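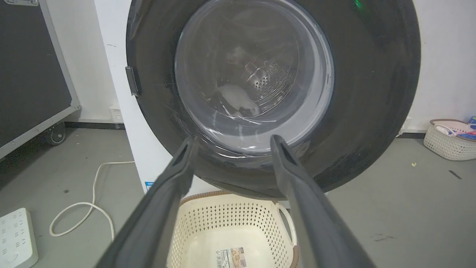 Darwish laundry room: progress report to the Stellska fund
5th October

Hello all, and thank you for being so patient with me over the summer! I promised you a proper update once the washing machine was in, and it is in, so I can finally write something more cheerful than my last two emails.

What we've spent

You gave us 2,772 pounds for the room and I'm pleased to say we're inside it. The machine was the big one, obviously. Delivery and fitting by Pleser came to 152, which was less than they first quoted (Wissam Akl rang them and was very charming). I have 278 left, and I'd like to keep it for a drying rack and some decent shelving if you're happy with that. Receipts are in the shared folder, apart from the one for the basket, which I'm still hunting for in my coat pockets.

The machine

We went for a white front loader in the end. I know some of you were keen on a top loader, but with a front loader people can put a basket on the floor right under the door and pull everything straight down into it, and that won me over. The door is a great big round thing, so duvet covers shouldn't be a wrestling match. It's up against the white wall, and the energy label is still on the front, low down by the door. There's a printed label in Chinese to the right of the door as well, and I'd like to get that translated and pinned up for everyone.
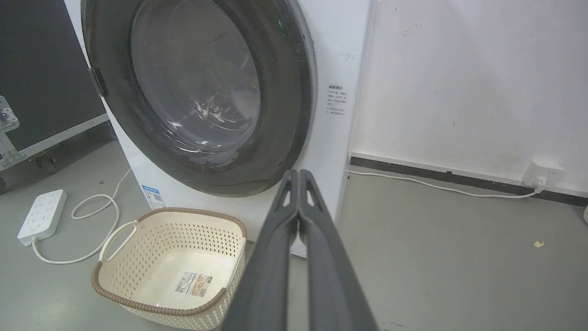
The basket

Cream plastic with a brown rim and little holes all round the sides, so damp towels get a bit of air. I was going to buy three and then lost my nerve about the money. One is fine for now! The sticker is still in the bottom of it and I'll get round to peeling that off.

Who's using it

We've signed up 60 households so far, mostly from the Jorkodetti flats, and I'm still getting notes through the door asking how to book. Mornings are the popular ones. I've put the booking sheet in the hallway with a pencil on a string, and the string has already been replaced once.

Still to do

The floor is bare concrete and I'd love to paint it, though that can wait. More pressing is the power strip, which sits on the floor with the cord looping across to it. I want it up on the wall before the winter, and Wissam is getting me a price.
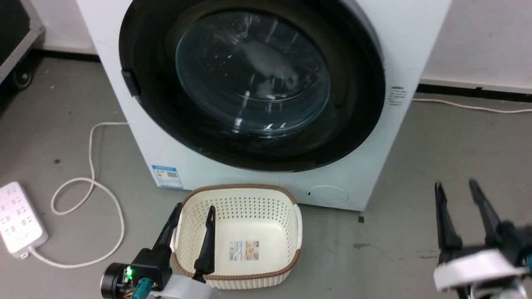 The washing machine and basket, with the power strip on the left.

I'll write again in January with the first proper usage numbers and, with luck, the shelves up. Do come and visit before then if you're passing, and bring a wash!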